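Quick one before the late shift, kettle's on, have twenty minutes. People keep asking me at the bus stop and in the comments how the robot thing is going at work so I'm putting it all in one place and then you can stop asking. Joking. Keep asking, it's nice.

For anyone new, I do rooms and linen for Serholm, who look after holiday flats all over Varkham. Cleaning, changeovers, lost property, the lot. Most of the linen goes through the Asadi building, down by the canal, and that's where the first machine went in. March, freezing, the roller door stuck open half the day while they got it off the lorry.

The machine is called the Waver. It takes flat sheets off the trolley, finds the corners (mostly), shakes them out and feeds them to the ironer. The shaking out is where the name comes from, I assume. It can do 300 sheets in the time between us clocking on and first break, if the trolley's been loaded right. If the trolley hasn't been loaded right it picks up a fitted sheet, gets confused and stops with its arms in the air and the orange light going. Then one of us walks over and pulls the sheet out and presses the green button. I must of pressed that green button more than my own doorbell.

So what's changed. The feeding job is gone, that's the plain answer. Two people used to stand at the ironer all shift feeding corners. Shoulders and wrists, every one of us had something. I did it for three winters and I still can't sleep on my left side. I don't miss it and I don't know anyone who does. But it was also the job you could do while talking. You stood opposite someone for hours and you knew everything about their kids and their boiler. Now there's one of you and the Waver, and you're mostly looking at the orange light. I have the radio. It's not the same.

Nobody was let go over it. I want to say that clearly as there was a rumour. There were 16 of us on linen and there still are, only spread about differently. More of us out in the flats, more on sorting, one on the Waver each shift by rota. What they did do is not replace the people who'd left before it came, and I think that's how it'll go from here. Quiet. No big meeting. Just a vacancy that doesn't come up on the board.

The money. We got an extra 1,000 a year for anyone who did the machine training, which was a morning and a sheet of paper at the end. Fair enough for a morning. Then the hours changed so that the early start went, and the early start had the better rate, so depending on who you are you're up a bit or down a bit. I'm up a bit. My friend on the other rota is down and she's cross and she's right to be. If anybody from the office reads this, it wouldn't take much to sort out.

Other things that have changed, in no order:

Breaks are at fixed times now. The Waver doesn't care but the ironer behind it has to be kept going, so you can't drift off when there's a lull. There isn't a lull.

The floor is quieter for shouting and louder for everything else. Fans. Beeping. It beeps when it's happy as well, why.

We fold differently. The towels still get done by hand and they now have to be stacked label side in, for some future machine that hasn't arrived yet and may not. We've all been doing it for months. Habit now. I did it at home last night – caught myself turning the bath towels round in my own airing cupboard.

The screen on the wall shows how many pieces went through. The first week it passed 3,000 someone put a cake in the break room, and since then it's just a number that people glance at on the way to the loo. I'd rather it wasn't there. When it's low you feel looked at, even when it's the trolley's fault.

And the new people. Not staff, the engineers, who were with us a fortnight at the start. Perfectly pleasant. One thing I'll give them, they asked. Which corner do you go for first, how do you know it's a double, what do you do with a wet one. I'd never thought about how I know it's a double. I just know, it's the weight, and the way it hangs off your arm. It took me ages to explain and I felt a bit clever and also a bit odd, like giving away a recipe. I've gone back and forth on that. It's my knowlege, I got it on my own time with my own shoulders, and there's no line for it on the payslip.

The flats are the other half of it and they're much further off. A sheet on a trolley is one thing. A room somebody has been living in for a week is something else. Cables everywhere, a phone charger down the back of the bed, socks that might be a guest's or might be from the guest before, a bottle with an inch left in it and you have to decide. Bedding all rucked up on one side. Every flat different and every guest different again. So there's handheld work going on for the room side, a person doing ordinary tidying with a gripper in the hand where your fingers would be. It's slower than you'd think. Your hands want to just grab the thing. With two pads you have to come at it properly, line up, close, and half the time you've got a pinch of bedspread as well.

I've been asked whether it bothers me, doing my bit towards something that might do my job. Some days yes. On a day when it's stairs, four flats and no lift, no, bring it here and I'll show it where the hoover lives. It changes with my knees.

Right, the kettle's gone cold again and I've got my coat on.
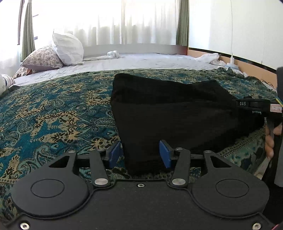

My bet is the rooms will still need people long after the sheets don't, and the reason is soft stuff. Sheets are soft too but they're always the same shape, sooner or later. A fabric bag isn't. Look at the black one there between the blue pads, all crumpled, pinched in narrow at one end and spreading out behind, on a bedspread so busy with paisley you could lose your keys in it. Is it empty, does it go on a hook, does it go in lost property? I'd have a hand in it before I'd finished wondering. Teach a machine that and I'll bake the cake myself. Bus is in six minutes. More when I've done the late shifts.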